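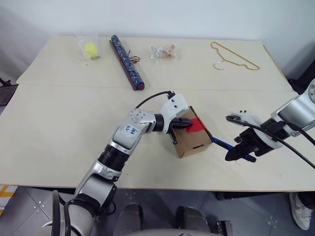

So the Dralevar reunion special finally dropped and I stayed up way too late for it! All 90 minutes, no skipping. The whole cast is back on the old Prestport set, and when the theme song kicked in I got a little weepy (fine, a lot).

My favorite part was the blooper reel — the dinner party one still kills me. They also hinted at a new season in September, and I am so ready.
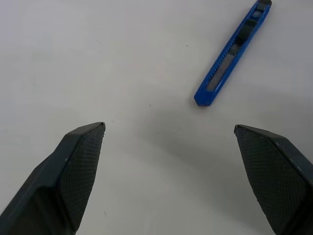 Ahn commented that the special needed more of the Vullham years, and that the wedding episode barely got a mention. Fair point! I'm rewatching that one tonight.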